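### 7.2 Setting up the tube-handling demonstration (open day)

Applies to the Costow arm on the Wullton bench. Allow 18 minutes from power-on to first run.

1. Clear the work surface and wipe it down with a dry cloth.
2. Switch on the arm and wait for the steady light on the base.
3. Load the program `visit_tube` and set the speed to level 2.
4. Lay one capped tube flat within reach of the gripper.
5. Open the wrist camera view on the visitors' screen.

**Caution:** Visitors stay behind the barrier whenever the arm has power. The host keeps the stop button in hand.

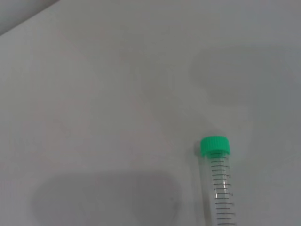
Detection runs on the wrist view before each pick and must find the cap first. Use a strongly coloured cap, such as the green one; the clear body lets the pale surface show through and gives the software much less to work with. Shadows on the surface are acceptable as long as none of them covers the cap. If detection fails 3 times in a row, stop the program, move the tube and start again from step 4.

6. Press **Run** and let the arm complete one full cycle before admitting the group.
7. Between groups, return the arm to its rest position – do not push it by hand.

**Note:** Use empty tubes only. Spare tubes are in the Brandia drawer.

Faults during a visit go to Romana Kratochvíl. Changes to the program need approval from Drahomíra Hrnčiar.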